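Keep the Bad Runs

by Tùng Phí
August 3, 2018

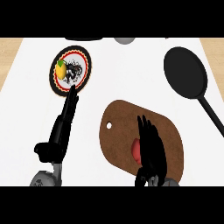

Most groups that teach robots by example throw away a good part of what they collect. Someone steers the arms through a task, the lemon rolls off the plate or the fingers close on air, and the run is deleted. I think this is a mistake, and I thought so before I had any numbers to back it up.

At Plenari we gather our examples in simulation. A person drives both arms through a kitchen task and the software records what the hands did and where everything ended up. Between February and the end of the project we recorded 3672 runs. Of those, 852 were marked as failures by the person driving. Under our old rules those would have been gone the same afternoon.

The usual argument for deleting them is simple. The system copies what it is shown, so show it only good work. I accept that for the worst cases. If the operator sneezed and swept the table, there is nothing to learn. But most of our 852 were ordinary. The hand came in low, touched the rim of the plate, backed off and tried again. Then time ran out. A run like that has a bad ending and a very useful middle.

The middle is what we were short of. Our good runs were made by people who had become good at it, and after a week of practice they hardly ever got into trouble. A system trained on them had never been in trouble either. When a fruit sat a little farther from the hand than usual, it reached for the place where the fruit ought to be and stayed there.

We went back and cut the failed runs into pieces, keeping the recoveries and dropping the rest. It was dull work. It took 4 of us 6 weeks, and we argued a lot over where a recovery begins. Ki, the labeling tool we used, was built for whole runs and fought us the entire way.

I have heard that simulation makes this question pointless — if you want more examples, press reset and make more. Resetting is cheap. The person holding the controls is not, and a tired person makes the same 20 minutes of motion over and over. More of the same was never what we needed.

The group in Prernby still deletes on failure, and they have a cleaner collection than ours. It is easier to describe and easier to hand to someone else. I would still trade it for a messier one. At the very least, mark the failures and put them on a disk somewhere. Storage costs little, and those moments are hard to get back on purpose.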